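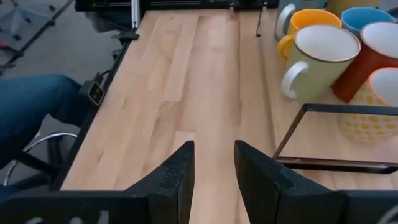 How many mugs does one household need? Fewer than you own and more than your partner thinks, and if you live alone, whatever fits on one shelf without stacking.

I've been thinking about this since April, when I finally moved out of the place in Lakelia and had to wrap every single thing I own in newspaper. You learn a lot about yourself wrapping crockery at eleven at night. I learnt that I keep mugs the way other people keep birthday cards. There was the one from my first proper job at Feltel, which I left on fairly bad terms, and which I still reach for when I've got a cold. There was a souvenir one from a caravan park I don't remember enjoying. And there was a big ugly speckled thing I bought from Brisa Ochoa's stall at the Lozano markets for $20, which is more than I'd ever paid for a cup and which I have not regretted for one minute.

Brisa throws all her own stuff out in her garage and she has strong opinions about handles. She reckons most shop mugs are made for people with tiny hands or no hands (her words) and that if you can't get at least three fingers through, you'll end up gripping the body of the cup and burning yourself. I'd never thought about it before and now I can't stop. I do the finger test in op shops. I did it at a funeral, quietly, in the kitchen.

Anyway, the new flat has one kitchen cupboard at a sensible height and the rest are up near the ceiling, so something had to give. My rule was two for everyday, two for visitors, and everything else had to argue its case. It was a good rule and I broke it the same afternoon – I couldn't pick the everyday ones! A morning coffee mug and a night-time tea mug are completely different animals. Coffee wants something thick and a bit squat that holds its heat while you're hunting for your keys. Tea wants a thinner lip and more room, because I leave the bag in far too long and top it up with milk like my nan did.

The colour thing matters more than I'd like to admit, too. I don't like tea out of a cup that's dark inside. You can't see how strong it is, so you just have to guess, and I always guess wrong. White inside, any colour you like outside. I'll put up with a dark one for hot chocolate or soup.

My neighbour Jörg Engelhardt came down to help with the bookshelf and I made him a cuppa in one of the visitor ones, and he turned it over before I'd even filled it to look for a maker's mark. There wasn't one. He told me he'd once driven 3,000 kilometres there and back to visit his sister in Brarkis and come home with a boot full of her spare dinner set, wrapped in beach towels, and only chipped a saucer. I said that was mad. He said I'd just paid a removalist to carry a box marked MUGS (MISC), and I didn't have much to say to that.

The ones that didn't make the cut went to the op shop on the corner, apart from the caravan park one, which has pens in it. The Feltel one stayed. I also kept a mug with a hairline crack that I'm told I should really chuck out – I've got a basil seedling in it on the windowsill at the moment and it seems happy enough, though it wants a bit more sun than that side of the building gets.

Brisa's back at Lozano next month with a new glaze, a sort of murky green. I'm only going for the dumplings.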